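Ticket: Room 6, nightstand drawer sticking and liner replacement
Product: Torkum nightstand, one drawer
Opened by: Eylül Çınar
Status: Open, waiting on part

Reported fault
Drawer binds when pulled from the left side. Guest in room 6 also reported that the bin liner slips down inside the bin. Both items logged on one ticket as they share a location.

Checks, 9th June
Drawer emptied and removed. Left runner bent at the rear screw. Right runner straight. Screw tightened, drawer refitted, still binds over the last 11 mm of travel. Top and open shelf need no work. Wall hook not part of this ticket.

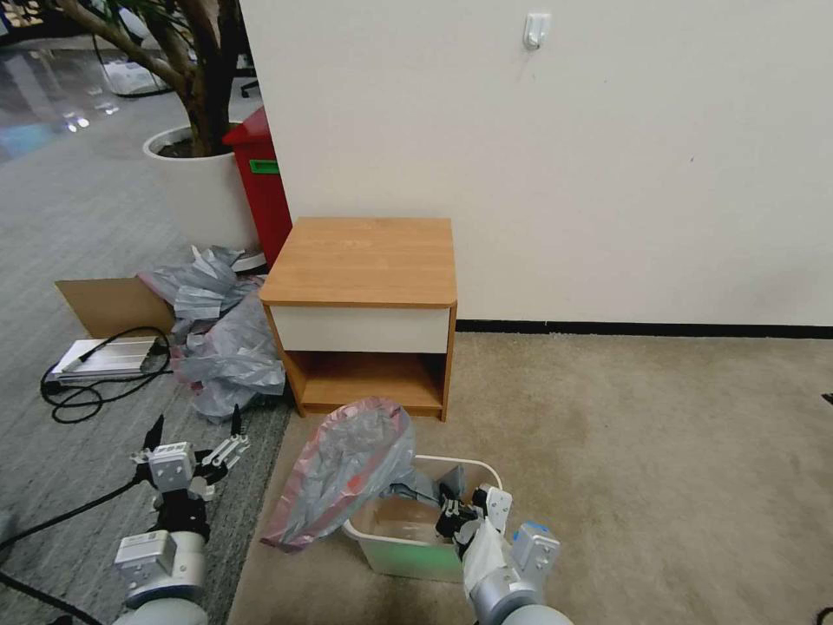 Bin in front of nightstand, bag half out over the left rim. Cardboard in bottom of bin.

Liner
Stock bag is the Junusance 65-liter, ordered in February in a carton of 3,000. It is too wide for this bin and the slack lets it drop. Folding the top edge over the rim twice holds it until the bin is half full. Smaller size requested from Değirmenci.

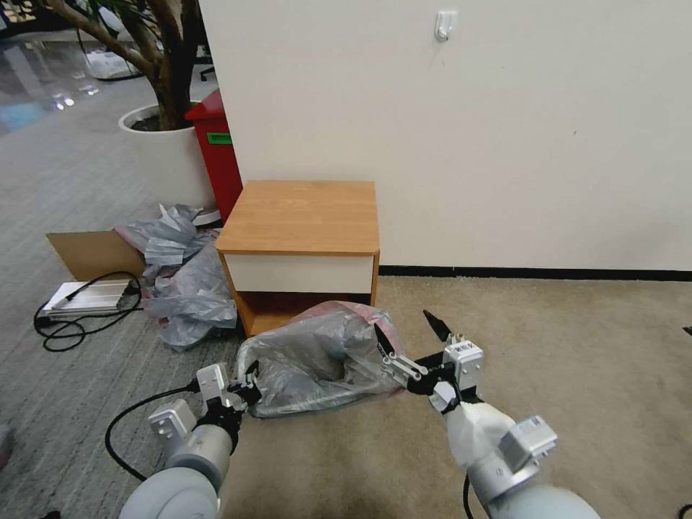
Bag on carpet in front of the lower shelf. Gray sheeting and flattened box to the left.

Remaining work
1. Fit replacement left runner (on order, Zedthorpe).
2. Flatten the cardboard and take it out with the gray sheeting.
3. Coil the power cord and move it off the gray carpet.
4. Retest drawer with a full load.

Do not close until item 4 is signed off. If the new runner also binds, check that the cabinet is square before ordering again.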